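Accueil | Actualités | Vie locale | Associations | Agenda | Contact

Westasley : la bibliothèque d'outils ouvrira ses portes en octobre dans l'ancienne halle Peloser

Publié le 8 février 2016

12 partages | 2 commentaires

Les habitants de Westasley pourront bientôt emprunter une perceuse ou une scie de la même manière qu'ils empruntent un roman. Le conseil municipal a voté jeudi soir l'ouverture d'une bibliothèque d'outils, qui sera installée au rez-de-chaussée de l'ancienne halle Peloser, derrière la gare. Le projet est porté par l'association Cirkano, déjà connue dans la commune pour ses ateliers de réparation de vélos.

Selon l'association, 325 foyers ont répondu au questionnaire distribué à la fin de l'automne. La majorité des réponses exprime le même souhait : ne plus acheter un appareil coûteux pour un seul trou dans un mur. Beaucoup de personnes habitent en appartement et manquent de place pour ranger le matériel. D'autres possèdent déjà des outils qui dorment dans une cave, et elles se disent prêtes à les donner.

Le catalogue de départ restera modeste. Il comprendra des outils à main pour le bricolage courant, comme des maillets, des tournevis et des serre-joints, ainsi que du petit matériel électrique. Les machines à moteur thermique sont exclues pour le moment, à cause de l'assurance et du stockage du carburant.
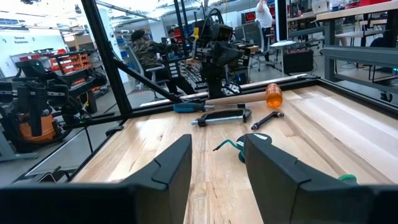
Une adhésion annuelle de 15 euros

L'adhésion sera fixée à 15 euros par an et par foyer. Elle donnera le droit d'emprunter deux objets à la fois, pour une durée de deux semaines. Une caution sera demandée seulement pour les appareils électriques les plus chers, et son montant sera décidé au printemps, quand l'inventaire sera terminé. Les associations de la commune auront un tarif séparé, dont le détail reste à discuter.

Le prêt se fera sur place, le mercredi après-midi et le samedi matin. Un livret sera remis avec chaque appareil électrique, et l'emprunteur devra signer une feuille de sécurité. Pour les mineurs, la présence d'un parent sera obligatoire. En cas de retard, Cirkano ne prévoit pas d'amende, mais l'adhérent ne pourra plus rien emprunter avant d'avoir rendu l'objet. 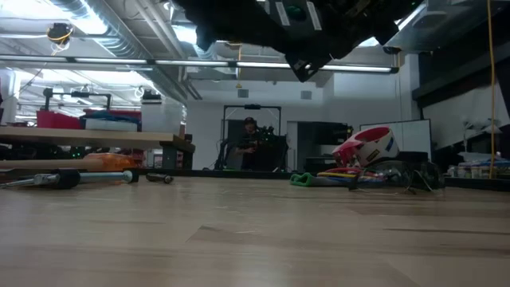 La question de l'entretien a occupé une bonne partie de la séance. Plusieurs élus craignent que les objets reviennent abîmés ou incomplets, et que les frais retombent sur la commune. Cirkano a répondu que chaque retour sera contrôlé sur une table, devant l'emprunteur, avant que l'objet soit remis en rayon. Une longue tige métallique terminée par un bouton arrondi demande peu de soins, il suffit souvent de l'essuyer et de la ranger à plat ; une ponceuse exige plus de temps, et l'association compte former des membres à cette tâche. Les réparations compliquées seront confiées à l'atelier Price, qui a proposé un tarif réduit pour la première année.

Le financement a été adopté sans vote contraire, mais deux élus se sont abstenus. Ils auraient préféré un local plus proche du centre — la halle Peloser est mal desservie par le bus le samedi — et ils ont demandé un bilan public après un an de fonctionnement. La mairie a accepté cette demande. Elle étudie aussi la pose d'un éclairage le long du passage piéton qui relie la gare à la halle.

Des travaux sont nécessaires avant l'ouverture. La porte du côté de la cour doit être élargie pour les personnes en fauteuil roulant, et l'installation électrique sera refaite. Le chantier commencera après les vacances de Pâques. Si le calendrier est respecté, les premiers prêts auront lieu en octobre.

En attendant, l'association recherche des dons en bon état, en particulier des escabeaux, des niveaux et des rallonges électriques. Les objets peuvent être déposés à l'atelier vélo aux heures habituelles. Les peintures, colles et autres produits entamés ne sont pas acceptés.

Partager cet article | Lire les 2 commentaires

Contact | Mentions légales | © 2016 Tous droits réservés | Haut de page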